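Rirkon Kitchen Terms: a small word list for steaming, proofing and dough
README, last changed 2023-07-15

This folder contains a word list for people who translate recipes into English. I started it when I was translating a cookbook of buns and dumplings, and I found that three dictionaries gave me three different words for the same basket. The list is now used by two other translators, so I try to keep it in order. 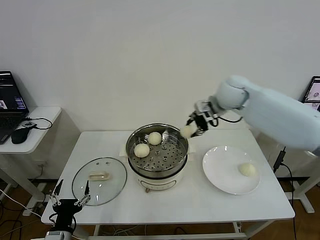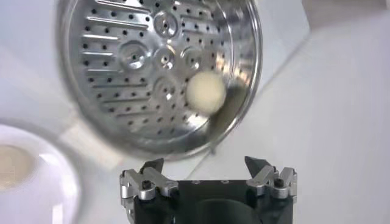 A steamer tray with small round holes. In the list it is "tray, perforated".

What is inside

The list has 700 entries. Each entry is one line in the file terms.txt, and the fields are separated by a tab. The fields are: term, plural, part of speech, short meaning, note, source.

The file verbs.txt is separate. It has 152 verbs, because verbs gave me the most trouble and I wanted to see them together. Every verb in this file is also in terms.txt, so please do not add the two numbers.

The file doubtful.txt has 26 terms which I could not decide. For example, "rest" and "relax" for dough. Some cooks use them as the same word, and some say that only gluten can relax. If you have an opinion — and a source for it — please write to me.

How the terms were collected

I read the printed recipes of Grusetti, a small publisher of home cooking booklets, and the course notes from the Gurkamon baking school. From the Grusetti booklets I took 197 terms. The others come from the course notes and from my own translation work.

I did not copy any full recipe. The short meanings are written by me. Nobuhle Baloyi read all of them and corrected my English, and she also removed many of my commas.

Spelling and form

Spelling is American. We write "flavor", "mold" and "plow", although the last one is in the list only by mistake and will be deleted in the next version.

Nouns are in the singular. The plural is in its own field, also when it is regular.

Verbs are in the base form, without "to".

If a word has two meanings in the kitchen, it has two lines. "Proof" has three lines.

Regional words have a note. Please look at the note before you choose the word. "Scone" and "biscuit" can make readers quite angry.

Known problems

The part about frying is thin. It has almost nothing on oil temperature.

The source field is empty for many of the older entries. In January I began to fill it from my paper cards, but the cards for the letters S and T are still in a box at Du Plessis, the office where I worked before.

The file is sorted by computer, so terms with a hyphen can be in a strange place.

Weights and measures are not included. I had a table for cups and grams, but flour was different in every book, and I took the table out.

How to use it

Open terms.txt in any spreadsheet program. Choose tab as the separator and UTF-8 as the encoding. If the accents look broken, the encoding is wrong — close the file without saving and open it again.

You may use the list for paid and unpaid work. If you publish a changed version, please give it another name and keep this README with it.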